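Still not sold on the hand gripper

I said in June I would stop building things to collect data for arms I don't own. Then Teodor Sandu sent over his files for a hand-held gripper, Marius found a spool of filament, and I lost most of the winter to it.

The idea, as Teodor sells it, is that you squeeze the thing yourself, record what you did, and later a real arm copies you. He calls the project Gravus. I call it a very expensive pair of tongs. The bill stands at 200 so far, and that leaves out the filament and the first set of fingers, which I printed with the holes too tight and had to drill by hand. I do not recommend this. Drilled plastic melts, grabs the bit and cracks right where you need it strong.

The second set went together in an evening. What bothers me is the pads. Everybody who posts these builds shows them fresh off the mold, clean edges, nice sharp ridges. Then you ask how long they last and the thread goes quiet. I logged 1,659 squeezes before I got bored of logging, mostly on bottle caps and a bag of wooden clothespins, and I'm not impressed. The edges go first. Once an edge starts to fray, every small object sits a little differently than it did yesterday, and I don't see how a program learns anything useful from that.

Marius says a softer mix would fix it. Marius also said 3 mm screws would be fine in the mounts, and we both know how that went.

So I'm leaving the pads as they are until I have a proper way to compare them. Same objects, same table, 40 grabs a session, and I write down every slip. 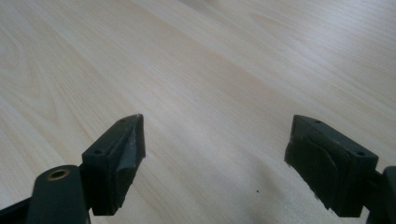 Ileana Preda thinks I'm measuring the wrong thing, and that a worn pad in the recordings is good for them, as the arm will end up with worn pads too. Maybe. I'd like to see somebody test that before I believe it. Her other point was that I should swap the two pads left for right halfway through, and I can't argue with that one, so it goes on the list after the new screws.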